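Jakero Technical Program
Course handout, Unit 6: Setting up and looking after the two-arm sorting cell

Purpose of this unit

Students who complete this unit will be able to bring the two-arm cell into service, check its condition before a session, and carry out the routine work listed in the cell log. The unit assumes that Unit 5 (safe stop and restart) has been passed. Students who have not passed Unit 5 may observe but may not touch the arms, the cables or the control cabinet.

The cell is used for the Skarineck sorting exercise, in which mixed cutlery is moved between the tabletop and the bins. The exercise is simple, but it asks a good deal of the machine. Forks and spoons are thin, they lie close to the surface, and they cross over one another. A small error in the height of a gripper that would go unnoticed with a larger object will show up at once with a teaspoon.

6.1 Before power is applied

Confirm that the main switch on the cabinet is off and that the key is in the possession of the person doing the work. Check each arm at its base. The fasteners on the mounting bases must be tight, and the wiring at the base must not be pinched or pulled. Do not tighten a fastener beyond the value given on the card inside the cabinet door.

Wipe the tabletop and the near platform with a dry cloth. Scuffs on the platform are acceptable. Raised burrs or chips are not, and are to be reported. Run a finger along the metal rail at the near edge of the table to find any crumbs of packing material, which tend to collect there.

Look over the screws along the white links of both arms. A screw that stands above its seat is entered in the log and corrected before the session.

6.2 Cable routing

Most faults recorded on this cell in past terms were cable faults. The cable on each arm runs from the wrist back along the link and past the elbow housing to the base. Two conditions must be met at the same time. There must be enough slack for the wrist to turn through its full working range, and there must not be so much slack that a loop can catch on a bin wall or drag through the cutlery.

To check the slack, release the arm in the manner taught in Unit 5 and move it slowly by hand to each of the four corners of the tabletop. Watch the cable at the wrist and at the elbow. If it goes straight and tight at either point, free more length at the tie. If it lies on the table in front of the gripper, take length back. Repeat the check on the second arm. The two arms are not adjusted to the same length, and the setting from one should not be copied to the other.

Ties are closed by hand only. Pliers are not to be used. Each tie is replaced after 200 hours of running time, whether or not it shows wear.

6.3 Placing the bins

The two bins stand one behind the other, touching, slightly to the right of the middle of the table. Once they have been placed, they are not moved until the session is over. If a bin is knocked during a run, stop the cell, return the bin to its position and repeat the reference routine in 6.4. Continuing with a displaced bin is the usual cause of a gripper striking a bin wall. 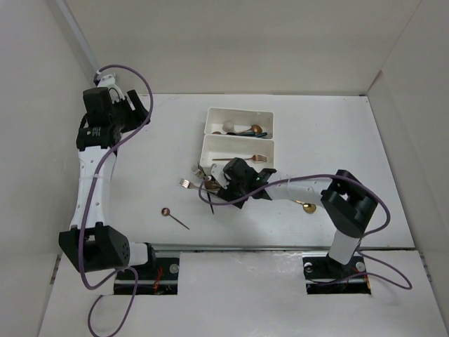 Figure 6.1. The right gripper angled down over cutlery in front of the bins. The left gripper is held empty over the far left corner of the table.

Utensils may be laid down in any order, and some should overlap, as the exercise requires. They should not be placed on the rail or on the near platform. Any utensil that is bent is removed from the set and put in the tray marked Nyamweya on the supply shelf.

6.4 Reference routine

The reference routine sets the zero position of each joint and the height of each gripper above the tabletop. It is carried out at the start of every session and after any contact with a bin, a wall panel or the other arm.

Clear the tabletop. Apply power and wait for the ready signal. Select routine 43 on the control panel and start the left arm first. When the left arm has returned to its rest position, start the right arm. The routine takes roughly 37 seconds for each arm. Keep hands outside the enclosure for the whole of that time.

If the panel shows code 977, the height reading is out of range. Switch off, clean the finger surfaces of the gripper, and start again. If the code returns, the session is not to proceed and the instructor is to be informed.

6.5 Care of the grippers

Finger surfaces are cleaned with a damp cloth at the end of each session and left open to dry. Solvents are not permitted. Once a month, open and close each gripper at the slowest speed and listen for grinding. Uneven movement of the two fingers is recorded in the log under the letter G.

Spare fingers are held at the Niltulville store and must be requested by the instructor.

6.6 Log and assessment

Each student completes one log page per session. Entries are made in ink at the time of the work. The practical assessment for this unit takes place in March and consists of sections 6.1 through 6.4, performed without notes. Section 6.5 is assessed from the log.

Reading for next unit: cabinet wiring diagram, sheets 1 and 2.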